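The van on Clundgate, and what's happened since

A few of you have messaged asking what was going on with all the police tape at our end of Brirton, so I thought I'd write it down once and point people here instead of typing the same thing over and over on my phone.

Short version: a van came down Clundgate at teatime, missed the bend by the launderette, went through the bollards and ended up with its nose in the front of Funis, the little café I'm always banging on about. Two people were hurt. Both are home now, thank goodness, one with a broken wrist and one with a very sore hip.

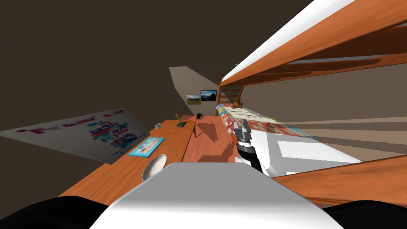 Page last changed: October 30, 2020

I didn't see it happen. I heard it, though, and so did everybody as far up as the chapel, a sort of long scrape and then a bang that made my windows hum. My first thought was that the scaffolding had come down on the corner house. By the time I'd found my shoes there were already people out in the road waving traffic back, and a woman in a nurse's tunic was kneeling on the pavement talking to the man with the hip. I never got her name. If you're reading this, you were brilliant.

The driver was walking about and looked dazed more than anything. He's been interviewed and let go while they look into it, and that's really all any of us know. I've seen some horrible stuff written about him on the Brirton page by people who weren't there, including a whole theory about drink that seems to have come from somebody's cousin. The police haven't said anything of the kind. Please don't share it.

I'd been meaning to go in for a coffee that very afternoon and then got stuck on a call about my boiler, so I've had a couple of bad nights thinking about the window table. I expect that wears off.

Junhao Liao, who runs Funis, was in the back doing the dishwasher when it came through. He's fine, a bit jumpy, cross about his coffee machine (a big old Kong thing he bought second-hand and had only just got working properly!). The insurers have been round, and the builder he's spoken to reckons he won't be open again until December at the earliest, which is rotten timing after the year he's already had.
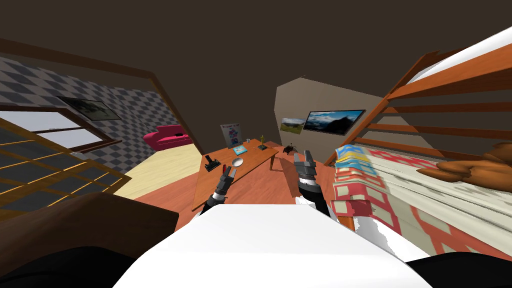 What gets me is that we all knew about that bend. There was a petition two years ago, started by the parents from the infants' school, and it got 560 signatures, which for a place our size is a lot of doorsteps. The council put out one of those rubber strips that counts cars for a bit, wrote back to say speeds were "broadly acceptable", and gave us the bollards. Plastic ones. The van went through them as if they were skittles.

I dug out the letter last night. It's still in the drawer with the bin calendar. It says they'd look again if there was "a significant change in circumstances", and I'd have thought a van in a café counts, but I'm not a highways officer.

So a few of us have written again. I've asked for proper metal bollards and for the speed limit to be looked at between the chapel and the bridge. My neighbour wants a crossing as well – I'm not against it, I just worry that if we ask for everything we'll get another rubber strip.

There's a collection for Junhao too, if you'd like to chip in. 143 people had given something when I looked this morning. The tin is in the chemist's, next to the till, and they'll take a card if you ask.

Clundgate itself is open again, but one side is coned off outside the café, so the number 44 is going round by the station. The temporary stop is opposite the dentist. Allow yourself a bit longer than you think, I missed it twice.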